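Garment Handling Cell – Post-Fault Inspection Checklist with Comments

Hokadska Textile Handling Laboratory
Inspection date: 17th February
Inspector: Danica Vlček
Second reader: Declan Rafferty
Reason for inspection: unplanned release of a garment during a lift, followed by a late protective stop
Status at close: returned to service at reduced speed, two items open

Summary of the fault

During a routine lifting run with denim trousers, the gripper on the right arm opened while the garment was raised. The arm continued along its path for over 7 seconds before the protective stop engaged. No person was inside the marked area and no equipment was damaged. The operator, Damian Szewczyk, pressed the emergency stop, isolated the cell and reported the fault under reference 1272.

The checklist was completed in the order given. Results are recorded as Pass, Pass with comment, Open or Fail. An item marked Open does not prevent operation if the inspector has stated a limit on use.

Section A – Before power is restored

A1. Emergency stop button latches and requires a deliberate reset.
Result: Pass.

A2. Floor marking complete and visible on all sides of the cell.
Result: Pass with comment.
Comment: Tape is lifting at the operator's side. Replace at the next scheduled service.

A3. Cables secured and clear of the operator's walking route.
Result: Pass with comment.
Comment: Cables beside the table are clear of the route but are not tied. Tie them to the leg of the equipment stand.

A4. Table covering flat, fixed at the edges and free of tears.
Result: Pass.
Comment: Pale marking on the green felt toward the far left. Surface wear only. No action.

A5. Fault log saved before the controller is restarted.
Result: Fail.
Comment: The controller was restarted once before the log was copied. The first part of the record was overwritten. See Section D.

Section B – Gripper and lift

B1. Finger pads clean, seated and free of lint.
Result: Pass with comment.
Comment: Lint was found behind one pad and removed. The quantity was not enough to explain the release.

B2. Grip force within the set range at the start and end of a lift.
Result: Open.
Comment: Force was in range at the start of every test lift. In two lifts it dropped toward the lower limit once the garment had left the table. The Lundgren force gauge is due for calibration, and the readings should be repeated when it comes back.

B3. Grip taken on a part of the garment suited to the load.
Result: Pass with comment.
Comment: Jeans are the heaviest item on the approved list. The waistband is thick and the fingers may close on folded layers that slide against one another. Lifts should be kept low, with part of a leg still resting on the felt, until B2 is closed.

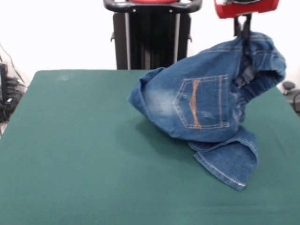
B4. Gripper holds its position when the pause command is given.
Result: Pass.
Comment: Held for 20 seconds in each test.

B5. Loss of grip is detected and reported to the controller.
Result: Fail at first test, Pass after correction.
Comment: The drop detection setting had been turned off in December for work with thin fabrics and was not turned back on. It has now been locked. A change requires the signature of the cell supervisor, Aisling Coughlan.

Section C – Movement and protective stop

C1. Arm speed limited while a garment is held.
Result: Pass.
Comment: Limit lowered for the present. The earlier value is not to be restored until Section B is closed in full.

C2. Path of the arm clear of the equipment column behind the table.
Result: Pass.

C3. Garment remains over the table when carried to the side.
Result: Pass with comment.
Comment: Long garments carried to the right can pass the table edge. A dropped leg could catch on equipment mounted there. The side limit in the Illura motion file should be moved inward before full speed is allowed.

C4. Protective stop engages within the permitted time after loss of grip.
Result: Pass after correction of B5.
Comment: Five releases were made on purpose at low height. The stop engaged on each one.
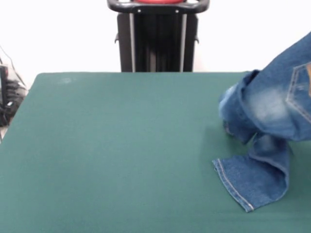 Declan Rafferty asks that C4 be repeated at full lift height before the item is treated as closed. In his view a low release shows that the signal reaches the controller, but it says little about how far the arm travels when it is already moving fast. He would also like the stopping distance measured and entered on this form, and he does not accept the lowered speed as a permanent answer.

Inspector's response: Accepted. C4 is changed to Open, and the stopping distance has been added as item C5.

C5. Stopping distance at full lift height.
Result: Open.
Comment: To be measured once the gauge has been returned.

Section D – Procedure and records

D1. Operator followed the isolation procedure.
Result: Pass.
Comment: Isolation was prompt and correctly signed.

D2. Dropped garment left in place until the cell was isolated.
Result: Pass.
Comment: Operators are reminded that a garment lying on the table is not to be reached for while the gripper is above it, even if the arm is still. Use the hold switch first, then confirm the amber lamp.
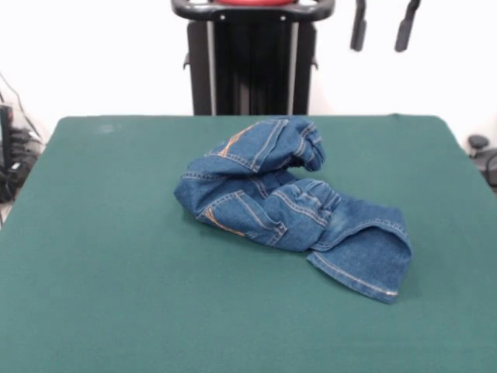

May an operator straighten a garment by hand between lifts?
Only with the hold switch on and the amber lamp lit. The pause command alone does not remove power from the arm, and it can be cancelled from the control desk.

D3. Written instruction for saving the fault log is posted at the desk.
Result: Fail.
Comment: The posted sheet describes the former controller. Peadar Horgan is to issue a new sheet in which copying the log comes before any restart.

D4. Settings changed for special work are listed and reversed afterward.
Result: Fail.
Comment: No list was kept. A change sheet has been placed in the cell folder – entries are to be made in ink and initialed on reversal.

Items carried forward
B2 – repeat force readings after gauge calibration. Vlček.
C3 – move side limit inward. Szewczyk.
C4 and C5 – repeat at full height, record stopping distance. Vlček, with Rafferty present.
D3 – replace posted sheet. Horgan.
D4 – review change sheet at next inspection. Coughlan.

Limit on use: reduced speed, low lifts only, one operator at the desk at all times.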